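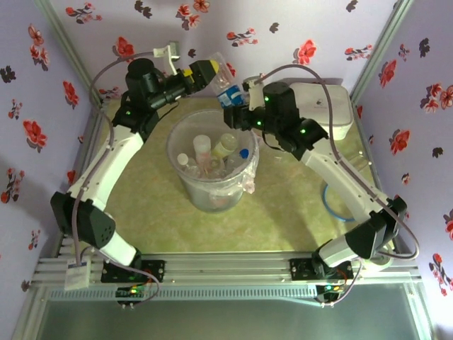 ### 3.2 Sorting of the returned bottles

The households in Bevirness received one collection bag each and were asked to put into it all the drink bottles which they emptied during January. We did not give them any instruction about caps or labels, as we wanted to see the bottles in the condition in which people usually throw them away. In total 1169 bottles came back from 112 households. The bags were brought to the sorting hall in Pavosden and stored there until the work could begin.

Each bottle was first put into one of three groups: clear, light blue, or other color. The color of the label was not considered in this step. A clear plastic bottle with a blue label (Figure 2) belongs to the clear group, even if from some distance it can give the impression of a blue one. In the first days this caused several disagreements between the two sorters, and we therefore repeated the sorting of these bags from the beginning.

After the color, the sorters wrote down if the label was present, partly torn, or missing. A label was counted as partly torn when the name of the drink could not be read any more. We are aware that this rule is not very strict. A bottle with a long name on its label can lose a big piece of it and still be readable, while a small label may be judged as torn after little damage. We discuss this point again in Section 5.

Bottles of the local brands Midix and Leka were recorded separately - both are sold in the town only, and their labels are fixed with a different glue. For these two brands we also tried to remove the label by hand and noted if glue was left on the plastic. The other brands were too many for such a test, and most of them were represented by only a few bottles.

From the whole material, 23 bottles were excluded. They were crushed so much that the sorters could not agree on the state of the label. We did not try to open them again, as the plastic often breaks along the fold and the label breaks with it. The excluded bottles were weighed together with the rest, so the total weight in the next section includes them, but the shares by label condition do not.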